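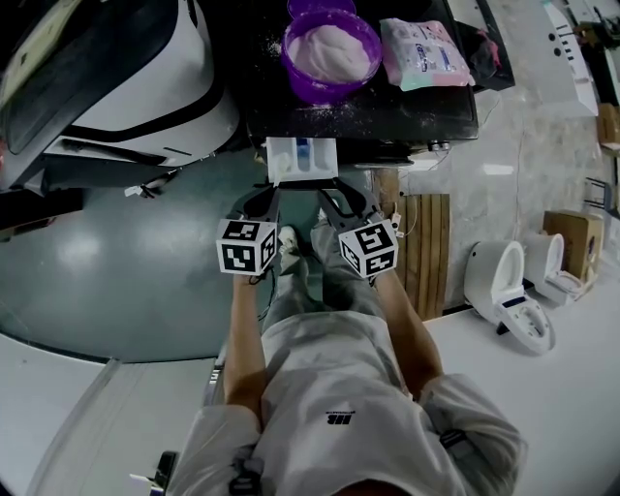
Dry cleaning comes first on the Millside baking room checklist, and it's the part of the room I most enjoy seeing done well! Flour and icing sugar get everywhere, and a good session should leave its mess on the worktop and out of everyone's lungs. Black worktops are brilliant for this. White powder like the scatter near the purple bowl shows up straight away, so you can see how far it has travelled before you pick up a cloth. Please scrape, then vacuum, then wipe. No brushing, and no compressed air anywhere in the building.

Checked 2020-09-08. Items marked **A** need action before the next class, **OK** means leave well alone.

## 1. Dust

- [x] Worktops scraped down and wiped – **OK**
- [x] Vacuum fitted with its fine dust filter – **OK**, and lovely and clean inside
- [ ] Tops of wall cupboards – **A**. There's a soft grey layer on the two by the window. It wasn't there in July, so they've been missed in the weekly clean.
- [x] Flour bins lidded, scoops hanging up outside the bins – **OK**
- [ ] Extractor (Grustevano, asset tag 2740) – **A**. It pulls well on high and barely at all on low. Filter is due anyway. Leave it on high until the new one is in.

Comment: tip flour in from low down. Hold the bag right inside the bowl, let it slide out, and start any mixer on its slowest speed with the guard closed. I watched the beginners' group do this and there was hardly any cloud at all. Really impressive for a second week.

## 2. Floors and walkways

- [x] Main walkway 80 cm clear from the sink to the fire door – **OK**
- [x] Spill kit by the sink, restocked – **OK**
- [ ] Mat at the back door – **A**. One corner has curled up again. Tape won't hold it; it needs replacing.
- [x] Closed, flat, non-slip shoes in the house rules – **OK**
- [ ] Drawers pushed in when not in use – **A**, three reminders in the comments book

Comment: a dusting of flour on those smooth tiles is as slippery as water, and wetting it makes paste. Vacuum it up dry, then mop. The new wording on the wall sign says exactly that, in letters you can read from the oven. Great job, whoever wrote it.

## 3. Mixers and small electricals

- [x] Harawira stand mixer, guard cuts the motor when lifted – **OK**, tried several times
- [x] Same mixer, emergency stop – **OK**
- [ ] Hand mixer, lead – **A**. Outer cover nicked near the plug. Out of use, label on, in the office.
- [x] Sockets away from the splash area – **OK**
- [x] Test labels in date – **OK**
- [ ] Unplug before changing attachments – **A**. Good practice with the big mixer, patchy with the little ones.

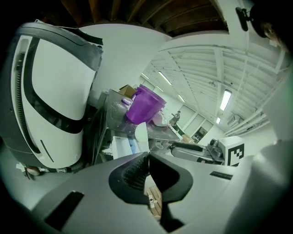
A note came back from Skutley asking if the guard check should be written up every session or only once a week. Their view was that a weekly signature is plenty, as the mixer won't start with the guard up anyway. It's a fair point and I'm glad they raised it, but I'd still like it every session. It takes a few seconds, and the switch is precisely the bit that could fail. Sign for it when you sign for the fridge and it'll soon be habit.

## 4. Ovens and hot food

- [x] Dry oven gloves, both pairs – **OK**
- [x] Door seals and shelf runners – **OK**
- [x] Probe thermometer reads true in iced water – **OK**
- [ ] Probe wipes – **A**, nearly out
- [x] Cooked fillings taken to 70°C and held there for two minutes – **OK**, log is complete

Comment: the temperature log is the tidiest I've seen on any visit. Keep that pencil on its string!

## 5. Allergens and storage

- [x] Ground almonds sealed, bottom shelf, own scoop – **OK**
- [ ] Decanted tubs labelled with contents and date – **A**. A couple say only "mix".
- [x] Jug kept for nut-free batches, 1000 ml, name painted on the handle – **OK**
- [x] Raw flour rule on the wall – **OK**. No tasting dough, and wash hands after shaping.

## To do before the next class

1. Cupboard tops
2. Extractor filter
3. Back door mat
4. Hand mixer lead, repair or bin
5. Probe wipes
6. Tub labels

Drawers and unplugging go into the welcome talk. Initial each line when it's done and leave the sheet in the blue folder.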